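3.2 Stray light and wavelength calibration

The spectrometer was installed at the Gredska station in January, on the 60 cm telescope, and was left untouched for the remainder of the observing season. Two gratings were available. All the spectra discussed in this paper were taken with the finer of the two, and the coarse grating was used only to check the order overlap at the red end.

Wavelengths were fixed with a neon lamp exposed before and after each target. A total of 112 lamp frames passed the quality check described by Bermúdez and Sorker. Six were rejected for saturation in the strongest lines. The dispersion solution is a third-order polynomial, fitted separately for each night – we did not attempt a single solution for the whole season, as the zero point drifts with the temperature of the dome.

Scattered light inside the instrument adds a smooth pedestal to the extracted flux. We modelled it with the Lemmont ray-tracing code, which follows light from extended sources through openings and off surfaces of differing reflectance.
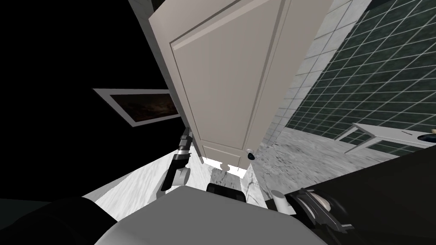 Figure 2. Simulated interior with an open panel door, a tiled wall and a speckled floor.

The modelled pedestal was scaled to the gaps between orders, where no direct starlight should fall, and then subtracted. For bright stars the correction is small. For the faint carbon stars it changes the depth of the molecular bands noticeably, and we therefore give equivalent widths both with and without it in the tables.

Telluric absorption was removed last, using a hot standard star observed at similar airmass. Residuals remain in the cores of the deepest oxygen lines – these regions are masked in all the fits in Section 4.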